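Findum装箱工位完成手部例行保养 两只黑色多指手当天恢复作业

2023年5月15日
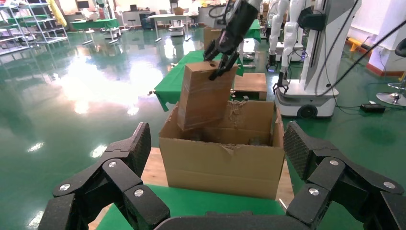

这次保养为什么没有直接更换整只机械手?

经检查,磨损集中在指尖垫和个别关节销钉上,手掌部分和驱动部分的读数都在允许范围内。维护组决定只换易损件,其余部位清洁、紧固后重新标定,整手更换留到下一个大修周期再评估。

Findum的装箱工位日前做完了本季度的手部保养。工位的任务是把小纸箱放进敞口的大纸箱,由黑色多指机械手抓取和放入,腕部装有小型相机,用来判断箱口位置和手指的开合。按照维护规程,机械手每完成700个装箱循环就要停机检查一次。上一个周期在434个循环时出现过一次抓取力偏低的提示,当时没有停机,只做了记录,留到这次一并处理。

工位维护由Lihua Xiao负责,标定工作由Feng-yi Cheng完成。两人在停机前先导出了运行日志,把抓取力提示前后的数据单独存了一份,再切断手部电源,开始拆检。

拆检从指尖开始。指尖垫表面有细密的防滑纹理,长期接触瓦楞纸之后,纹理里会积下纸粉,摩擦力随之下降。维护人员先用干毛刷把纸粉刷掉,再用不掉毛的布蘸少量清洁剂擦拭,等完全晾干后检查纹路。规程里特别写明,不得用压缩空气直接对着关节吹,以免把碎屑推进转轴的缝隙。这次共有2块指尖垫的纹理磨平,已经换新,其余继续使用。

关节部分的检查花的时间更长。手指各节之间用圆形的银色销钉连接,销钉松动会让指节产生旷量,手指合拢时指尖的落点就会偏。维护人员逐节扳动手指,感觉有间隙的先做标记,再用扭力螺丝刀按规定值紧固,并在螺丝头上画一道细线,方便下次查看有没有转动。有一处销钉紧固后间隙仍在,拆下来发现销钉外圆已有磨痕,换上备件后恢复正常。

434个循环时的那次提示,也在这一步找到了原因。Lihua Xiao介绍,日志显示提示只出现在手指夹住小纸箱上角的时候,夹住箱体中部时一切正常。夹角部时受力主要落在外侧手指上,而有磨痕的销钉正好在外侧手指的中节。“抓得住,但是余量变小了,再跑一段时间就可能打滑。”她说。

线缆检查单列一项。机械臂从上方伸向箱口,动作时腕部翻转较多,外露的线缆如果留得太短会被拉紧,留得太长又可能挂到箱子竖起的盖板。这次把固定扣的位置往后移了一格,重新留出弯曲余量,然后让机械臂以低速走完全部姿态,确认线缆在各个位置都不绷紧,也不碰到箱口。电源和通信接头拔下后检查了针脚,没有发现变色或弯曲,重新插好并锁紧。

腕部相机的镜头一并做了清洁。纸箱作业环境里的纸屑和填充物碎末容易附着在镜头上,画面边缘会发虚,影响箱口识别。Feng-yi Cheng用气吹和镜头纸处理后,检查了相机支架的螺丝,接着重新做手眼标定。标定采用工位原有的标定板,一共采集15个姿态,剔除反光过强的画面后重新计算,结果写入控制程序,旧参数另行保留,随时可以恢复。

反光是标定时比较费时的问题。工位所在区域铺的是绿色环氧地坪,表面光亮,窗光和顶灯都会在地面上形成亮斑。相机朝下拍摄时,亮斑进入画面,曝光就会被带偏。Feng-yi Cheng把自动曝光改成了固定曝光,并把测光区域限制在箱口附近。工作台上铺的绿色台布本身不反光,没有改动。

台面上的布置也做了小调整。大纸箱下面垫着一块浅色木板,木板用来保证箱底平整,箱子的位置也以木板为准。此前台布滑动时木板会跟着移位,箱口坐标每天都要补偿。现在木板底面加了防滑垫,四角在台布上做了记号,班前检查时对照记号即可。

纸箱反复使用造成的破损,这次也写进了规程。箱口上沿撕裂以后,轮廓变得不规则,识别程序偶尔会把翘起的纸边当作箱壁,放入的轨迹因此偏高。软件方面由供应商Netbridge提供了一个更新,增加了对箱口轮廓的平滑处理。规程方面则规定,撕裂没有影响到箱壁直立的箱子可以继续用;箱壁向内倒伏的,应当换掉。粘在盖板内侧的填充碎料也要在班前取下,避免落到手指关节里。

保养后的测试分成空载和带载两段。空载测试只做手指开合,比对指令位置和实际位置,左右两侧手指应当同时到位。带载测试使用平时作业的小纸箱,倾斜着放入大箱,先让下端进入箱口,再放平松手。测试时先用低速,确认没有剐蹭后再恢复到正常速度。Lihua Xiao表示,测试中抓取力读数稳定,夹住箱角时没有再出现提示。

备件供应方面,指尖垫和销钉由Beltrán提供。Findum设备主管Damián Carrillo说,以往备件按整手配套采购,到货慢,单价也高,现在改为按指节和指尖垫分开备货,现场常备的数量可以满足一次例行保养。“手指是消耗得最快的地方,备件放在工位旁边的柜子里,换起来省时间。”他说。

班前检查表随之更新。新表要求操作员在开机前查看指尖垫有无脱落、销钉上的细线有无错位、线缆固定扣是否在位,并擦拭一次相机镜头。检查中如果发现细线错位,操作员不自行紧固,应当通知维护组处理。夜班组长Eustaquio Galindo提出,原来的表格把手部检查和电气检查写在一栏里,容易漏项,新表已经分开。

停机期间的安全要求没有变化。手部断电后要挂牌上锁,维护人员进入工作台一侧之前,由另一人确认相邻机械臂处于停止状态。恢复供电时先清空台面工具,再以低速回到起始姿态。这次保养中使用的工具在结束时逐件核对,全部收回。

下一次手部检查定在6月,届时会同时查看新换的指尖垫和销钉的磨损情况。Zivville的工程师Crisóforo Bautista将到场,对机械臂腕部减速器做一次油脂取样,检查完成后再决定大修时间。

维护组提醒,更新后的检查表已经贴在工位旁,旧表停止使用。对固定曝光参数有疑问的班组,可以直接联系Feng-yi Cheng,不要自行改回自动曝光。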